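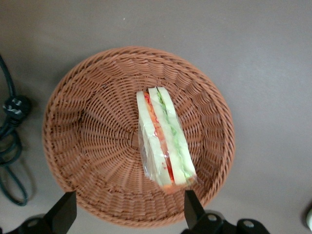 The Rullar is a round bread basket from Gestden, and I bought two of them in July for the counter at work, where they get far more handling than they would at home. The weave is the part worth paying for. Strands run in rings over radial spokes, and the sides slope inwards, so a wrapped triangular sandwich lies on its side in the bottom with the cut edge showing. The rim is a thick rolled band and makes a decent grip.

Stiffness is good. Lifted by one side with 7 rolls in it, the basket flexes slightly and returns to shape. The terracotta brown has not rubbed off on napkins or on a white cloth, wet or dry.

Cleaning is the weak point. There are small gaps between the strands, and crumbs go into them. A stiff pastry brush clears most of it; a damp cloth only pushes them further in. I line mine with paper for anything unwrapped and leave it bare for packed food.

The base does not sit perfectly flat. On one of my two there is a small rock, cured with a felt pad. Perla Espinoza, who runs the other counter, prefers the Drultwood tray – heavier, easier to wipe, dearer – and for loose pastries I would agree with her. For wrapped sandwiches and fruit the Rullar does the job, and I have ordered a third.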